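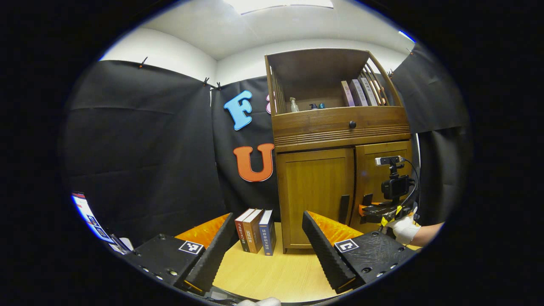
Planning for Equipment, Session 4: What a Hand-Held Gripper Set Really Costs

We use cookies to remember your settings and to see which pages are read. Accept all / Manage choices

Notes by Otis Achterberg. Read before the March budget exercise.

Last session we took the Wenier quote at face value. This time we take it apart. A quote is written by somebody who wants to sell you something, and the first page shows the part they are proud of. Start from the back.

The case. The Flekville lab wants to teach a robot arm to sort and shelve books. They plan to record people doing the job with hand-held grippers, then train on the recordings. Their request lists two grippers per person, cameras, printed markers, gloves and a laptop. It leaves out nearly everything else.

What to look for

Staff time. Ilse Haberkorn, who ran the Prukside pilot, budgeted for 40 hours of recording and paid for 157. Most of the overrun was setting up again, checking files and throwing away takes where the tracking had dropped out. If a plan gives hours recorded but no hours usable, send it back.

The room. A table and a cupboard with a few books on it look free because somebody already owns them. Curtains, rails, clips and steady lighting still have to come from somewhere, and so does the floor space. Ask who loses the room and for how long.

Wearing parts. Finger pads, cables, batteries, memory cards, gloves. Cruickshank put these at 374 pounds for the pilot, which I think is low. Get the price of one replacement finger in writing. If the supplier won't sell fingers singly, price a whole spare gripper.

The arm itself. The usual sales line is that you can record now and choose the robot later. Perhaps. Somebody must still fit a matching gripper to it, mount the camera in the same place and prove that the recordings carry over. I have seen this entered as "integration, some 2 days". I don't believe it and neither should you.

Variety. A set of recordings made with three books in one corner tells you about three books in one corner. Ask what it costs to change the books, the furniture and the light, and whether that was priced at all.

For the exercise

Rewrite the Flekville request on one side of A4. Split it into buy once, buy again, and people. Mark every figure as quoted, measured or guessed, and put a name beside each guess. Then write a short paragraph on what you would hire or borrow for a month before buying anything.

Bring the Wenier quote with you, including the terms on the last page. We'll begin with the warranty clause on drops.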